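The lodging house on the hill, and the woman who runs it
Posted Jun 26, 2018

She has the kettle on before I get my coat off. Seven rooms, one of her, and a phone that does not stop. We get through maybe two questions before it rings the first time.

"Clusthorpe Lodge, good morning. No. No, we're full. Try September." Click. Back to me. "Where were we?"

We were at the start. She came to Clusthorpe from Flidonville with a van and a bad back, and bought a boarding house that had been shut for 12 years. The roof leaked. The stairs leaned. There was a piano in the cellar that no one could explain getting down there, and it's still down there.

"I paid too much," she says. "Everybody in town told me so. They told me in the grocery store, they told me at the bank. The man who sold it to me told me, after I signed."

So why do it?

"I'd worked in hotels my whole life. Big ones. The last one had 620 rooms and I couldn't have told you the name of a single guest. I wanted to cook somebody an egg and watch them eat it."

She does cook the eggs. Breakfast is one sitting, 7 sharp, long table, everybody together. Some guests hate that. She knows. There was one fellow who carried his plate upstairs every morning for a week and she let him, then on the last day he came down and stayed till ten talking about bees.

The phone again. It's the laundry. Something about pillowcases, she takes it into the hall and I can hear most of it. They've sent somebody else's.

When she gets back I ask about the work on the house. Long sigh. It went room by room, cheapest first, and she lived in whichever one had a working ceiling. That first winter she slept in the pantry, next to the stove wall. "Warmest I've ever been. I'd do it again."

The plumbing was the worst of it. Old lead, then old iron, then something a previous owner had done with garden hose. She had three quotes and picked the middle one, which came out higher than the top one in the end. The washrooms were done last, and she chose everything herself out of a catalog, at night, with a flashlight because the power was off.
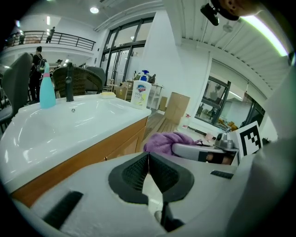 A wide white basin and black faucet, over a wood cabinet.

"People don't remember wallpaper," she says. "They remember if the water was hot and if the bed squeaked. I have walked into every one of those rooms and bounced on the bed. I'm 195 pounds. If it doesn't squeak for me it won't squeak for you."

I ask if I can print that. "Print it. Put it in big letters."

The name on the old sign, by the way, was Ritura House. You can still see it over the back door if the light's right. She painted out the one in front and then felt bad about it. An older couple turned up her second summer looking for Ritura House, they'd had their honeymoon there, and they drove past twice. She gave them the corner room for nothing and they've been back every year since.

"I should've kept the name. Too late now, I've got the towels."

She didn't grow up anywhere near here. Her mother kept a lodging house too, in a place called Gbeho, a long way off and a lot warmer, four beds and a yard full of chickens. I ask what she learned from it. She thinks about that one. It's the only time all morning she sits down properly.

"She never wrote anything down. Who owed, who was coming, who couldn't sleep next to who. All in her head. And she never let anybody leave hungry, even the ones who skipped out on the bill. She'd say well, at least he'd had his supper. I used to think that was foolish."

And now?

"Now I write it down. But I feed them."

There's a ledger, a real one, green cover, on a shelf by the toaster. The booking site her niece set up lasted one season. It let two families have the same room on the same night and she ended up on the pantry floor again. Since then its phone only, and the ledger, and a pencil on a string.

I ask about bad guests and she laughs so hard she has to put her cup down. She won't tell me the worst one. The second worst took a door. Not a key, a door. Off the hinges, out to the car, gone. It was a nice door, she says. She hopes it's hanging somewhere.

Phone. This time it's somebody asking about dogs. Small dogs yes, large dogs it depends on the dog, can she speak to the dog. I think she means it.

What's next? She wants to fix the porch, it's been propped up on a jack since before she came. She wants a second oven. She wants to get that piano out of the cellar, or learn to play it down there, whichever is cheaper. She'd like a week off but can't think where she would go.

"I'd only end up checking their beds."

Last question, I'd meant to ask it first. Does she ever miss the big hotel?

"The elevators," she says, and gets up to answer the phone.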